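4.2 Access and Distance in Town Politics

The previous section dealt with how independent newsletters in Gristham and Bullholm cover ordinary council business. This section turns to what happens when a writer becomes close to the people being written about. Demissie uses the term "access" for any standing arrangement that gives a writer early or private knowledge of a council decision. We keep that usage, although it leaves out casual friendships, which Mamo treats as a separate matter.

The study followed seven newsletters over two budget cycles. Writers were asked to keep a log of their contact with elected members and senior staff, including phone calls and messages sent after working hours. The logs varied in quality. Those from Bullholm were kept daily, while several of the Gristham logs were filled in at the end of each month and are probably less complete. We did not correct for this.

Figure 2. Plates on a tabletop, with robot arms.

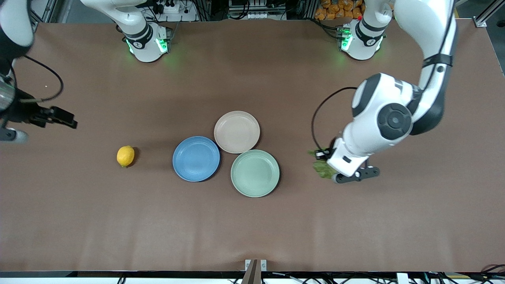

Does closer contact with officials make a newsletter less critical of them? It makes the criticism later and softer in tone, but the amount of it stays much the same. Writers with regular access still reported disputes over road contracts and the sale of the Latetti building. They tended to do so after the vote, when the main facts were already public.

The effect was strongest during the August dispute over the Hadgu bridge, when the Gristham council met in closed session and gave few public statements. Writers without access relied on the published agenda and on residents who had spoken to members. Writers with access knew the likely result by early evening - in one case before the session had opened - and held it back at the request of a member. When interviewed, they described the delay as a courtesy.
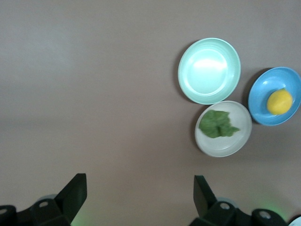

Mamo reads this kind of courtesy as the real cost of access. A writer who agrees to wait once is asked to wait again, and the request becomes harder to refuse as the relationship grows. Our logs give some support to this reading. In Gristham, nearly 10 such requests were recorded, and most went to the same two writers. The Bullholm logs contain fewer, though the council there holds most of its meetings in public and has less to keep back.

Demissie is more cautious, and notes that a delay can also give a writer time to check a claim. The logs do not record what was done with the time, so we leave the question open and return to it in the discussion of editorial practice in Section 5.

Shares: 2
Comments: 7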